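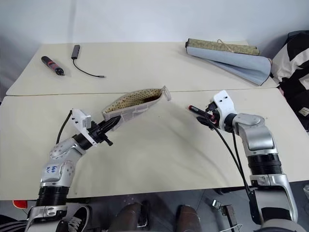 Pouches is the folder most people come for. Ancombe Desk Things is a collection of short recordings and stills about putting stationery where stationery lives: pens into pouches, paper into rolls, cables into whatever cables will tolerate. The pouch you will meet most often is the off-white one with the faint grid, and its polka-dot lining matters more than it looks. A slim black pen against small dark dots is a fair test of whether you know where the opening ends and the inside begins. The red tip on the marker helps. We have other pens that don't help at all, and they are in the folder too.

What's in it

547 clips, sorted into four folders by what is being put away.

pouches - pens, markers and pencils going into soft cases with a zip. Includes the ones where the mouth of the pouch closes again like a sulking clam.
rolls - scrolls and loose sheets, rolled and tied. Tie cords are labelled separately from the wrap.
cables - hubs, leads, one adapter of unknown loyalties.
leftovers - things that were on the desk and that no one could agree on a home for. 30 clips. Meinrad Aigner wanted to call this folder "misc" and was outvoted by the rest of us, who had all seen his desk.

Clips run from a few seconds to just over two minutes. The two-minute ones are nearly all rolls.

How it was put together

Everything was laid out on the same cream tables at Ancombe. They are two tables pushed together, and the seam runs right across the middle of the work area. Pens find it. If a clip in pouches seems to pause for thought halfway through, check the seam before you report a fault in the timings.

The objects were bought, borrowed or already in the drawer. Nothing was tidied beforehand, beyond the removal of mugs. Items at the back of the table are often waiting for another folder's turn, so expect paper in the cable clips and cables in the pouch clips. We label them as "present, not used" and leave it at that.

Labels

Each clip has one line in labels.csv: clip name, folder, object being moved, where it goes, whether it got there, and a remark. The remark column is free text and varies a good deal with who was writing. Johanna Bühler's remarks are short and useful. Mine are neither, and I've been through them once to take out the worst.

"Got there" means the object is fully inside, or fully tied, by the last second of the clip. A marker with its end poking out of the pouch counts as "partly". This was argued over for longer than I'd like to admit, and the losing side still maintains that a pen which is mostly in is in. Please don't reopen it.

Colours are everyday words. We tried a proper colour chart from Prastar and ended up with four people defending four names for tan. It's all tan now.

Known problems

Pouch, case and pencil case were used as if they meant the same thing until version 2. The old labels are in labels_old.csv for anyone who enjoys that sort of thing.

Zip state (open, half, shut) is missing for 200 clips. The zip pull is small and see-through on some pouches and we gave up squinting.

The rolls folder has far more tied rolls than untied ones, which makes us look tidier than we are.

There is very little left-to-right variety in rolls. They tend to be parked on the right and they stay there.

Using it

Free for study and teaching. If you use it in something you sell, write to us first. Stills are in the Trirka folder layout, one directory per clip, and the Gisler loader will read them if you set the page size to 2,000 or lower. Higher than that and it falls over without saying why.

Please cite as: Bühler and Aigner, Ancombe Desk Things, version 2.

Changes

July 9, 2022 - version 2. New wording for pouches, "partly" added, eleven duplicate clips removed from cables.
Version 1 - first release. Best forgotten, though the cable clips were fine.

Next batch is planned for August, mostly rulers and things with lids. Corrections to the labels are welcome, one clip per message, with the clip name in the subject line.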